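From: Marilou Aquino
To: drimen-users
Date: 6 Mar 2022
Subject: Re: Stamping cell, marks come out patchy on one side

Somtochukwu Obi wrote:
> We have the same kind of cell in Postau, two arms over one table,
> and the marks become weaker when we go across the sheet. Do you
> change the force, or do you teach the height again? And which
> paper do you use as a test?

Hello Somtochukwu,

Please do not change the force first. I did this in January and lost much time. In our cell the stamping arm runs at 4 newtons and this value was good from the beginning. The problem was the height of the table plane in the Drimen program, which was taught at only one point.

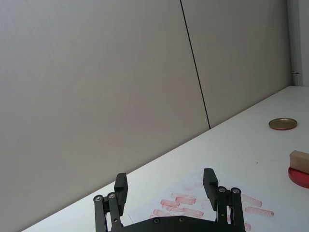
Teaching the plane takes three points, and I now put them far from each other, 300 mm at least. Before each test I move the other arm up with its gripper open, so I can look at the sheet from its wrist camera. On paper the error is easy to read. Some of the rectangles are solid pink-red and others are faded and patchy, and you can see the fine parallel lines inside them. When the lines are visible on one half of a mark only, I correct the tilt of the block. When the whole mark is weak, I correct the height.

For the paper, we use normal white office sheets from Suominen. Thick paper hides the error.

Then the grip. The block must stand up a little above the fingers, always by the same amount. I run the arm at low speed for this check and stop it low over the paper – then I compare with a steel ruler.

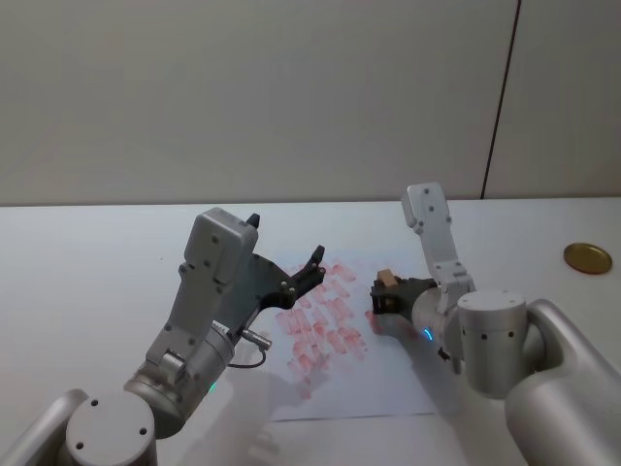
Right arm with the block in the gripper, low over the sheet beside the marks.

If the block turns in the gripper, clean the finger pads with alcohol and teach the grip again. Ninus sells softer pads, but I did not try them with ink. I repeat the grip check after every 1000 cycles and the plane after every 600, or when somebody has moved the table.
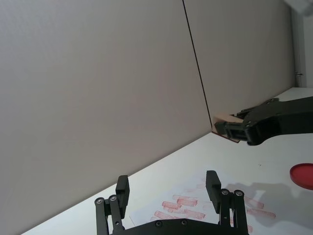

Test sheet with smeared and doubled marks, block held at the right.

Doubled marks are another fault. For me they came from the arm moving sideways before it was fully up, so I added a short vertical move after each press. Please check this in your program before you order any parts.

I can send my teaching sequence if you write me which controller version you have.

Best regards,
Marilou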